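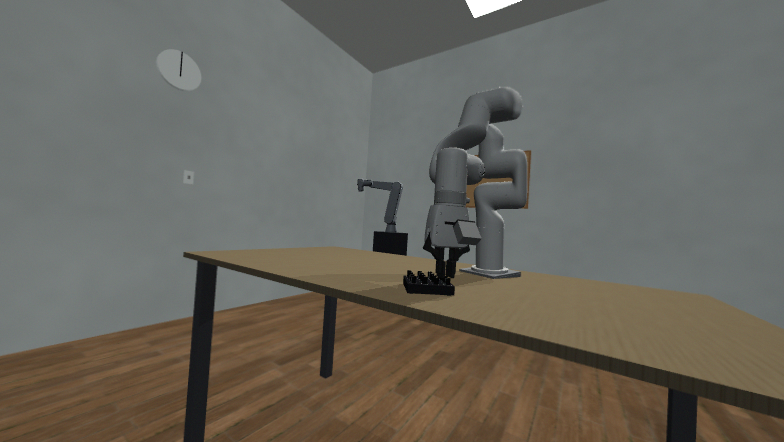

Urs Holzer wants the speed limit checked before the headset goes on, and he would move item 3 to the top of the sheet. Moved as of this revision; the old item 3 is now item 1.

Nimero cell, simulated — teleoperation checklist, March
Filled in by: Engelbert Hollenstein

1. Hand speed limit set in the operator profile. OK.
Comment: Profile "Rita" still loads the old limit. Use "Ammann" until it is fixed.

2. Arm at start pose, gripper clear of the peg rack. OK. 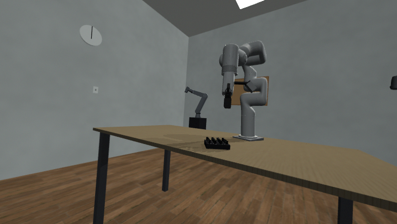 Item 2. Gripper pointing down, well above the table.

3. Controller and gripper axes agree. OK after second try.
Comment: Wrist yaw was reversed on first connect. Reconnecting cleared it.

4. Stop button tested from the operator side. OK.
Comment: Test it with the arm moving. A stop from rest proves nothing.

5. Link delay under limit. FAIL, then OK. 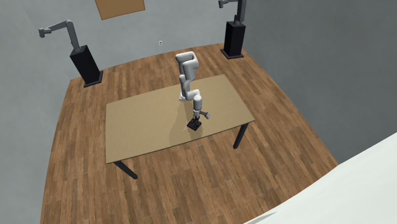
Delay peaked at 213 ms with logging on and fell to 27 ms once the log was sent to the local disk. Demonstrations 2 and 7 were recorded during the peak — do not use them for training. Both are marked in the Pladham folder.

6. Approach to the black block at reduced speed. OK.
Comment: Slow down before the fingers reach block height. Contact force is not fed back to the hand controller.
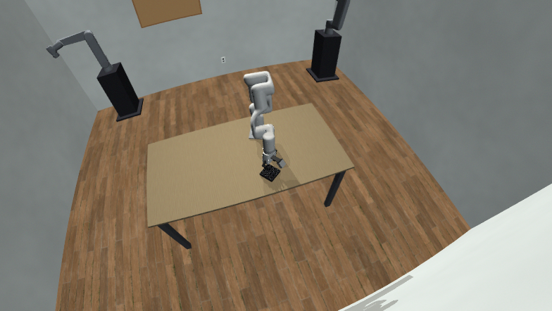
Item 6. Gripper just above the block.

7. Operator released, arm holds position. OK.
Comment: Slight sag at the wrist on release, within tolerance. Check again after the next gain change.

Open: item 1, profile fix. Holzer to confirm.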